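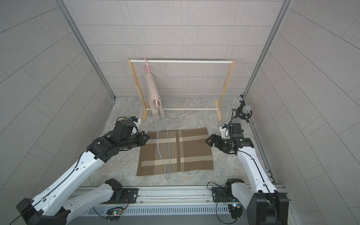
A valley's wool finds its way home

For most of the last century, the blankets woven in the Herrera valley left it by train and did not come back. They were bought by hotels, steamship lines and hospitals, used until they wore through, and replaced. The valley itself kept very few. When the regional museum at Virkberg began planning its present exhibition, its own stores held only two complete pieces.

The exhibition that opened in March now shows 80, most of them on loan from private households. Deirdre Egan, curator of textiles, spent much of the preceding winter writing to families whose names appeared in the order books of the Prundar mill. The books survive in full from the year the mill installed its first power looms, and they record 1175 separate patterns, each with a number, a sett and a short note on the yarn.

"The notes are where the weavers speak," Egan said. "One of them complains about the same batch of brown dye for four pages."
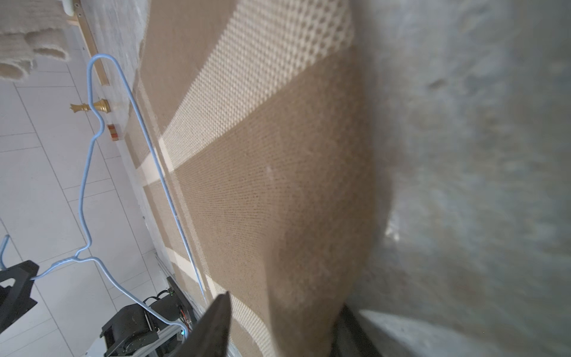
Prundar's weavers worked mainly in undyed or lightly dyed wool, and the palette of the early rooms is accordingly narrow. Later galleries follow the arrival of brighter yarns from Vitow, the market town downriver, and the disputes that came with them. The older households regarded red as a color for export. A letter of protest signed by the mill's finishers is displayed beside the very pattern that provoked it.

The catalog is less generous to the years of decline. The mill's closing receives a single paragraph, and the finishing workers, nearly all of them women, are named only in an appendix. Visitors with family ties to the trade have asked for more, and the museum has agreed to record their accounts before the loans are returned.

Attendance has been strong for a town of about 3000 residents. School groups from Vitow have filled the mornings, and the small hand loom in the last gallery – built from a Prundar drawing – has been rethreaded several times.

The exhibition remains on view at Virkberg through August 17, 2019. The order books will then go to the Herrera archive for conservation and may be consulted there by appointment.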